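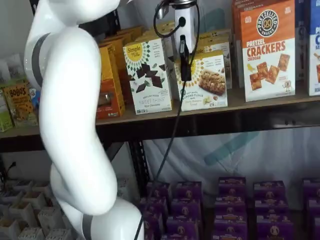 My grandmother baked bread every Saturday, and I never asked her how. Now I live in Ullidton, far from her kitchen, and I try to learn it alone. My first loaf in August was flat and hard – my neighbor Sabina Mridha ate two slices and was very polite.

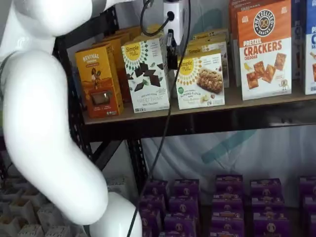
Posted by Bartosz Żak on Sun 22 March

The rye starter is what I understand least. I feed it each morning before work, and after 14 days it began to smell a little like apples. My mother says by phone that this is correct. Next week I will try with less water and a longer rest.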